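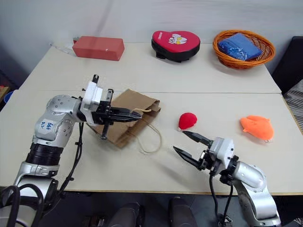

노엘린은 작은 인형을 종이봉투에 담아 선물할 때마다 바닥이 울고 손잡이가 꼬인다며, 넣는 순서가 따로 있는지 물어 왔다. 댓글로 짧게 답했다가 같은 질문이 몇 번 더 올라와서 순서대로 다시 적는다. 끈 손잡이가 달린 갈색 크라프트 봉투를 기준으로 했고, 내용물은 봉제 인형이나 털공처럼 가볍고 눌리는 것이다.

준비할 것

끈 손잡이가 달린 크라프트 종이봉투 한 장
작은 봉제 인형이나 털공
봉투 바닥 크기로 자른 두꺼운 종이
얇은 포장지 두 장
옷솔이나 접착 롤러
마른 수건

봉투 고르기

인형을 탁자에 눕혀 놓고 봉투를 그 옆에 대 본다. 봉투 높이가 인형보다 손가락 세 개쯤 더 높으면 된다. 딱 맞는 봉투는 넣을 때 입구가 찢어지기 쉽고, 너무 큰 봉투는 안에서 인형이 한쪽으로 쏠린다. 나는 폭 32센티미터짜리를 가장 자주 쓴다. 납작한 인형 하나와 털공 하나가 나란히 들어간다.

종이 두께도 본다. 얇은 종이는 한 번 구겨지면 자국이 그대로 남는다. 무게가 300그램을 넘는 것을 담을 생각이면 손잡이가 붙은 자리에 안쪽으로 종이가 한 겹 덧대어져 있는지 확인한다. Pusness에서 나온 봉투는 덧댄 종이가 넓은 편이고, Whitcombe 것은 끈이 굵은 대신 덧댄 부분이 좁다.

구겨진 봉투 펴기

새 봉투가 없어서 한 번 쓴 봉투를 다시 쓸 때의 방법이다.

1. 봉투 안에 남은 종잇조각이나 영수증을 꺼낸다.
2. 봉투를 세우고 손을 넣어 네 모서리를 안에서 바깥으로 민다. 바닥 모서리부터 민다.
3. 원래 접힌 선을 따라 다시 납작하게 접는다. 선이 흐려졌으면 손톱으로 한 번 눌러 준다.
4. 마른 수건을 덮고 그 위에 책을 몇 권 올려 하룻밤 둔다.

급하면 수건을 덮은 채 다리미를 약한 온도로 짧게 댄다. 스팀은 끈다. 물기가 닿으면 종이가 울고, 접착된 바닥이 벌어지는 경우도 있다. 인쇄나 코팅이 있는 봉투는 다리지 않는다. 잔주름은 다 없어지지 않는다. 크라프트지는 주름이 조금 남아도 쓰는 데 문제가 없다.

인형 손질

넣기 전에 먼지를 턴다. 털이 짧고 펠트처럼 뭉친 것은 솔로 세게 문지르면 보풀이 일어나므로 접착 롤러를 가볍게 굴린다. 털이 긴 것은 옷솔로 한 방향으로 빗는다. 얼룩은 물을 꼭 짠 천으로 두드려 닦고, 속까지 마른 다음에 담는다. 덜 마른 인형을 넣으면 종이에 얼룩이 생긴다.

꼬리표는 선물할 것이면 그대로 둔다. 세탁 방법이 적힌 경우가 많아서 받는 쪽에서 필요할 수 있다. 가격표만 실을 잘라 뗀다. 손으로 잡아당기면 봉제선까지 뜯긴다. 어린아이에게 줄 때는 꼬리표 실이 단단히 박혀 있는지 보고, 눈이나 단추도 하나씩 당겨 본다.

담는 순서

1. 봉투를 세우고 바닥을 손바닥으로 눌러 평평하게 만든다.
2. 두꺼운 종이를 바닥에 깐다. 봉투 바닥보다 사방이 조금 작아야 들어간다.
3. 손잡이 끈을 양쪽 바깥으로 넘긴다. 끈이 입구 안쪽으로 말려 있으면 인형에 걸린다.
4. 포장지 한 장을 느슨하게 구겨 바닥에 넣는다.
5. 납작한 인형을 먼저, 봉투의 넓은 면에 등을 대고 세워 넣는다.
6. 둥근 것은 그 앞의 빈 자리에 넣는다. 위에 얹으면 들고 걷는 동안 굴러떨어진다.
7. 남은 포장지를 위에 덮고 가장자리를 안으로 밀어 넣는다.
8. 손잡이 두 개를 모아 들어 본다. 한쪽으로 기울면 둥근 것의 위치를 옮긴다.

눕혀서 넣을 때

봉투 바닥이 좁아서 잘 서지 않으면 탁자에 눕혀 놓고 담는 편이 쉽다. 입구를 자기 쪽으로 돌리고 한 손으로 윗면을 들어 올린 다음, 다른 손으로 인형을 밀어 넣는다. 끝까지 들어가면 입구를 잡고 천천히 세운다. 손잡이만 잡고 세우면 끈 붙인 자리에 힘이 몰린다.

꼬인 손잡이

종이끈이든 면끈이든 꼬인 방향의 반대로 몇 번 돌린 뒤 당겨서 잡아 둔다. 면끈은 그 상태로 잠시 걸어 두면 대개 펴진다. 종이끈은 접힌 자국이 남는다. 한쪽이 빠졌으면 구멍에 다시 끼우고 안쪽에서 매듭을 두 번 짓는다. 풀로 붙은 손잡이가 떨어진 경우에는 목공용 풀을 얇게 바르고 집게로 물려 80분쯤 둔다.

보관

남은 봉투는 접어서 세워 꽂아 둔다. 눕혀 쌓으면 아래쪽 봉투의 손잡이가 눌려 종이에 자국이 생긴다. 끈은 봉투 안으로 넣고 접는다. 습한 8월에는 베란다에 두지 말고 옷장이나 서랍으로 옮긴다.

색이 진한 빨강이나 주황 인형을 오래 넣어 둘 때는 포장지를 흰색으로 쓴다. 색이 옮으면 바로 보이고, 그때 꺼내서 따로 싸면 된다.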